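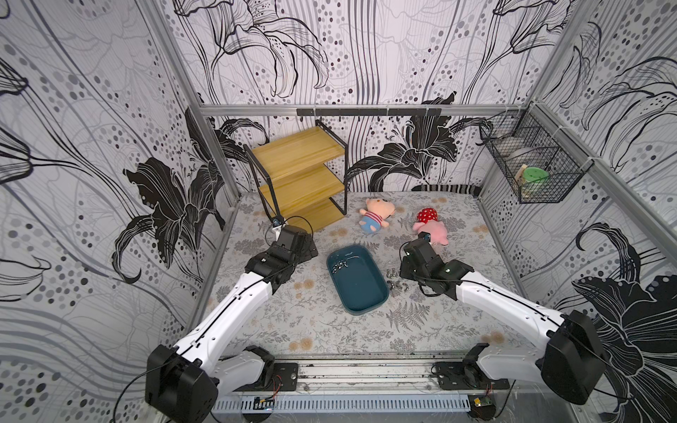

Drorkstead G2 Two-Finger Gripper with Wrist Camera
Price: $374 each, or two at a small discount if you ask
Ships from: Misport
Stock status: limited, next batch in January

We sell the G2, so read this page with that in mind. We also sell the Rotudia Slim and the Gondal soft-tip gripper, and we've tried to say where each one wastes your money. The makers' sheets for all three promise "fine handling of small parts." We don't think that phrase means much until somebody puts loose hardware in front of the thing and sees what comes back.

What you get
One gripper with two narrow black fingers, a motor, a cable, a camera bracket and a bag of screws. The camera is included. The adapter plate for your arm is extra, and we think it should be in the box. We have told Drorkstead so twice.

What the maker says
Repeatable pickup of parts down to the size of a small nut. Full close in under a second. No tuning needed.

What we say
The first claim holds up if you're fair to it. Our bench has two arms on a shared rail, a teal tray with low sides, and a mix of washers, hex nuts and wing nuts. We picked that mix because it's annoying. Washers lie flat and give the fingers nothing to close on, and wing nuts hook onto their neighbors. A neat row of identical cubes would make any gripper look good, and that is what most sales clips show.

The second claim is true with nothing between the fingers. Run it that fast near a pile and you'll spread parts around. We slow it down and suggest you do too.

The third claim we don't accept. We spent most of an afternoon on the closing force before we were happy with it, and the default setting was far too strong for light parts.
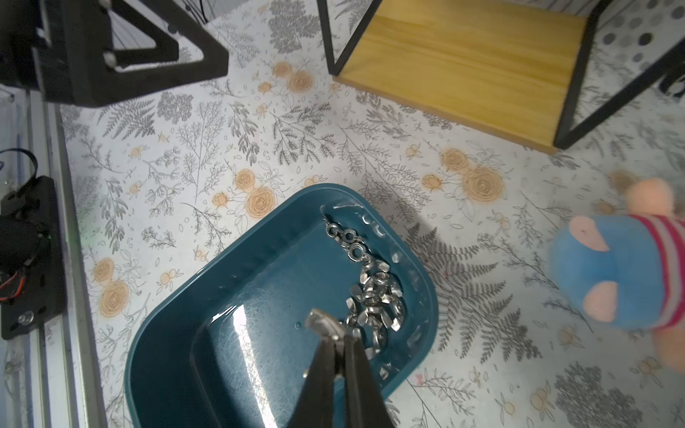 Rafia Hayat: I run two of these and I'd go further than you do. Single nuts are fine. Flat washers on a hard tray are a coin toss, and I ended up putting a thin rubber sheet under mine. If your job is mostly washers, buy something with suction and stop fighting it.

We'd agree on the washers. A soft liner is cheap and worth trying before you spend money on another tool.

Over one long trial we logged 300 pickup attempts with the G2. We aren't going to print a success rate, as the number swings so much with lighting and how the pile happens to sit that it would only tell you about our bench. Ask us for the log and we'll send the whole thing, bad runs included.

How it compares
The Rotudia Slim costs $1,099. It has better force feedback and a much nicer cable. For picking hex nuts out of a tray we couldn't justify the difference – maybe you can, if your parts break. The Gondal soft-tip is kinder to odd shapes and plush goods, but its fingers are too wide for crowded hardware. Don't buy it for nuts.

The camera
Fine up close. Shiny metal throws back highlights, and glare off the tray floor doesn't help. We would not rely on the wrist view alone. Pair it with a fixed camera looking at the whole workspace, which you can buy anywhere and don't need to buy from us.
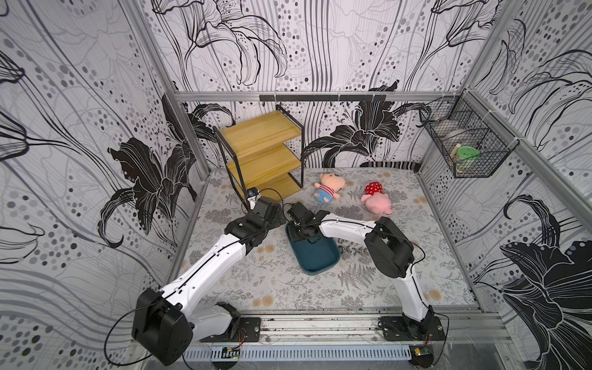

Can I mount one G2 and keep my old gripper on the other arm?
Each arm is set up separately, so mixing is fine. You will need to tune the closing force for each gripper, and settings from one won't carry over to the other.

Returns
Thirty days, used or not, as long as the fingers aren't bent. Send the adapter plate back too if you bought one.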